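Home | Topics | Materials | Around the House | Search

Red-brown marble (household use)

Red-brown marble is the name most people give to any polished stone in the rust, oxblood or brick range that has pale veins running through it. I've been writing up floors for this encyclopedia for a while now, and this one is my favorite entry by far – partly because I grew up walking on it in socks, and partly because no two slabs ever match! Geologists are stricter than the rest of us about the word "marble" (they want a limestone that has been cooked and squeezed until it recrystallizes), but stone yards sell plenty of polished limestone under the same name, and in this article I'm going along with the stone yards.

Color and veining

The red comes from iron oxides, the same family of stuff that makes rust. The white lines are usually calcite that filled cracks in the rock a very long time ago. When the cracks are so many that the stone looks like broken pieces glued back together, it's called a breccia, from an Italian word for rubble. Some slabs are calm, with one or two veins wandering across, and some look like a dropped plate.

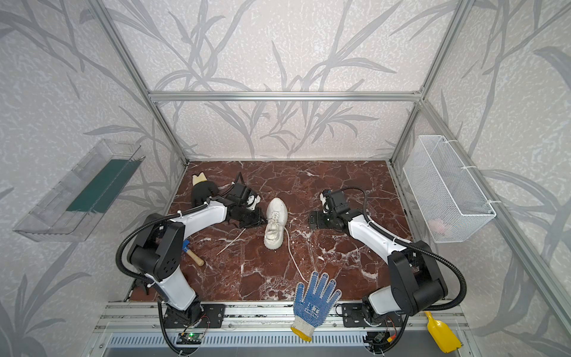 Matching a floor like this to a room is the part people ask me about most. Red stone is bossy, and it picks up whatever you put near it, so I like quiet walls with it. Pale gray works very well, even with a pattern as big as those sweeping stems and long pointed leaves, because the pattern stays in grays and leaves all the warmth to the floor. Cream is fine too, if it isn't too yellow. I once tried a mustard hallway and lived with it until February, and I don't want to talk about it.

Wear and scratches

Marble is soft for a stone. Calcite sits at 3 on the Mohs scale, and ordinary sand is mostly quartz, which is 7, so grit under a shoe will win every time. You get fine scratches first, then a general dullness where everybody walks, and you see it best when light comes in low across the polish. The showroom people at Soretti told me to lay a mat 9 feet long inside the front door, which sounded like a sales pitch until I tried it and noticed how much sand it caught.

Shoes make a difference as well. A soft sole is kinder than a hard heel, but any sole can carry a pebble in its grooves. The other trouble with shoes is where they end up.

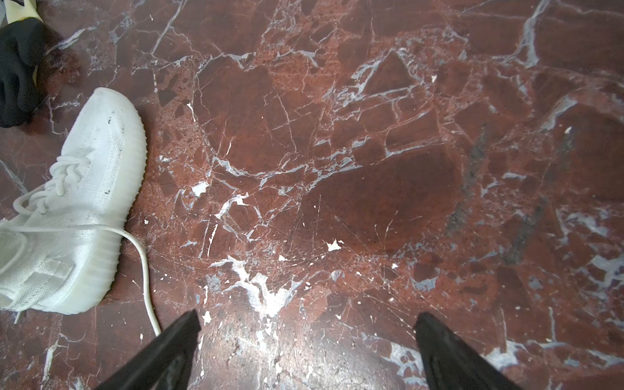 Wulan Tjoa wrote in after the first version of this entry to say that I was too hard on old floors, and that the worn path from her kitchen to the back door is the part of the house she would miss most. She also said she has never had hers repolished and doesn't plan to. Fair enough, and I've softened this section a bit.

Cleaning

Warm water, a soft mop and a cleaner marked as pH neutral will do for nearly everything. Keep vinegar and lemon well away! Acid eats into calcite and leaves a dull spot called an etch, and no amount of mopping brings the shine back – that takes polishing powder or a professional. Sweep before you mop, or you're just pushing the grit around. Spilled coffee should be blotted, and the same goes for wine, which is acidic on top of everything else. Sealing helps against stains but does nothing for etching, a point that Kurniawati Subramaniam and I went back and forth on for weeks before we agreed on the wording.

See also: Breccia; Grout; Stone sealers; Entry mats

Page last changed 26 January 2022

We use cookies to remember your reading settings. OK | More information

Contact | Copyright Cemeo Household Encyclopedia | Back to top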